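3.2 Bags that won't hold a shape

I'll admit I went into this part of the study thinking tote bags would be the easy category. Boxes have corners, jars have lids, and a canvas bag is just two panels and two straps, right? Then Thenmozhi Panicker and I sat down with the February diaries from our Endona households and found 475 entries about putting bags away, and hardly any two people meant the same thing by "folded." Some folded in thirds, some rolled, and plenty (me included, at home!) stuffed one bag inside another and shut the closet door.

What kept coming up was the straps. People wrote about them constantly – where they go, whether they get tucked in first or last, how they flop back out. A crumpled bag on a table, like the one in Figure 2, doesn't really offer you an obvious first move. One strap loops up over the top and the other hangs off the front, and you have to pick somewhere to start. 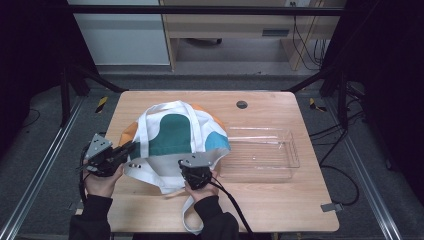
Figure 2. White canvas tote with printed color blocks, crumpled on a wooden table beside an empty clear plastic tray.

Printed bags got their own little cluster of comments, which I loved. Several people used the print as a guide and lined up their folds with the edge of a color patch. Zakhar Melnychuk, who coded the diaries separately from us, filed these under "landmarks," and we kept his label for the 40 entries discussed in Section 3.3.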